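Light and Shadow in a White Workshop

Tips for rooms with a ribbed ceiling, plain walls and frosted windows

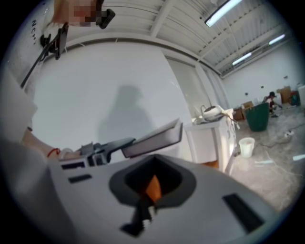 FLUNWOOD, October

A white room is easy to work in until you stand between the lamp and the job. A dark head-and-shoulders shadow on a white wall, like the one in the photo, tells you where the strong light is coming from. Stand at your bench with your hands where you normally hold them. If the shadow of your head lands on your hands, move the lamp before you buy another one.

Put the main light slightly in front of you and off to the side you don't write with. Two small lamps set apart will soften a shadow better than one large one. I use a pair from Omell, 3,000 lumens each, and turn one off for close work on shiny parts.

Frosted or translucent window panels give an even light for most of the day. Wash them twice a year with dish soap and a soft cloth, inside and out. Skip scouring powder. It scratches plastic panels and the dirt holds in the scratches afterward. Wipe the vertical frame edges while you are there and check the sealant.

Corrugated ceiling panels collect dust on the beams and let it go whenever a door slams. Start with the beams, then brush along the ribs, never across them. Cover the bench with an old sheet first. A 12-foot extension pole reaches most of mine. My shop is 1,006 square feet and the ceiling takes a morning.

For the walls, use a flat or eggshell white. Gloss paint throws glare back at you. Touch up scuffs with a small foam roller and feather the edges, and keep a labeled jar of the same paint on the shelf.

Roll up loose sleeves before reaching around anything with joints or brackets. Bracelets come off too, even thin ones.

Comments (3)

Honeylyn Cabrera
Moved my lamp to the left and it fixed most of it. Does the foam roller work on paneling or only on drywall?

Skokitz
Ours is sheet metal. Roller is fine on the flats, use a brush for the grooves.

edwards80
Car wash soap works on the frosted panels too. Rinse it well.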